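Wernemton Shoe and Boot Repair
Frequently Asked Questions

Last updated Saturday, May 23, 2020

Where are you located?

The workshop is in Wernemton, on the lower level of the Prindberg Building. The entrance is on the parking lot side. We also have a drop-off counter in Clirkstead, inside the dry cleaner. No repairs are done at Clirkstead - everything left there goes to Wernemton on the next van run.

Do I need an appointment?

No. Bring your shoes in during opening hours. If you have more than six pairs, please call first so we can set aside time to check them in.

How long does a repair take?

Heel tips and small stitching jobs are usually ready in two working days. Half soles take a week. Full resoles take two to three weeks, and longer in October, when people bring in their winter boots. Add two days to any of these if you use the Clirkstead counter.

How much will it cost?

We give a price at the counter before any work starts. Heel tips are priced by the pair and full resoles depend on the type of sole. If we open up a shoe and find more damage, we call you and wait for your answer. If you decide not to go ahead, we put the shoe back together and there is no charge for the inspection.

Can every shoe be resoled?

No. Shoes with a stitched welt can be resoled several times. Shoes with a cemented sole can often be done once, sometimes twice. Molded soles that are made in one piece with the upper can't be replaced, though we can patch a worn spot on the heel. Soles that have started to crumble also can't be patched. The new material has nothing to hold on to.

Do you work on canvas shoes?

Yes, within limits. We can reglue a sole that is pulling away at the toe, replace eyelets, and sew a patch behind a small hole. We don't replace the rubber strip around the sidewall. Before you pay for a repair on canvas shoes, check the price of a new pair. Quite often the new pair is cheaper and we will tell you so.

What about slippers?

We restitch slippers and replace insoles. We don't work on felt slippers that have worn through at the bottom.

Should I clean my shoes before bringing them in?

Please knock off any loose mud and take out inserts you want to keep. Don't put shoes through a washing machine the night before. Glue will not stick to a damp sole and we will have to hold the job until it dries.

Can you stretch shoes that are too tight?

We can stretch leather about half a size in width. Length changes very little. Canvas and most man-made materials go back to their old shape within a few wearings, so we don't offer stretching for those.

How do I stop the smell?

Let shoes dry for a full day between wearings, with the laces loosened and the tongue pulled forward. An open rack is better than a closed closet. Wash or replace the insoles twice a year. Baking soda left in overnight helps with mild cases.

Do you guarantee your work?

Stitching and gluing are covered for 200 days from pickup. Bring the ticket. Normal wear on heels and soles is not covered.

What happens if I don't pick up my shoes?

We hold finished work for 100 days and call twice during that time. After that, unclaimed pairs go to the Onyshchenko Clothing Room. We have nearly 600 pairs on the shelves in a busy month and can't store them longer.

I lost my ticket. Can I still get my shoes?

Yes. Bring photo ID and be ready to describe the pair. It helps if you know the drop-off date.

What payment do you take?

Cash, debit and credit cards. The Clirkstead counter takes cards only.

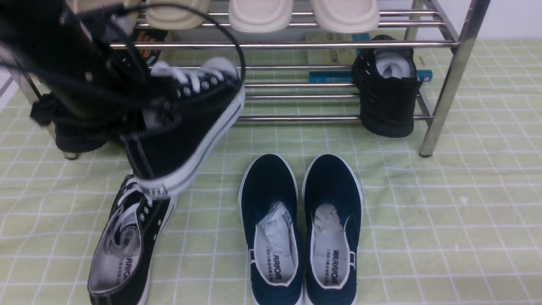
A black canvas high-top with white laces and metal eyelets.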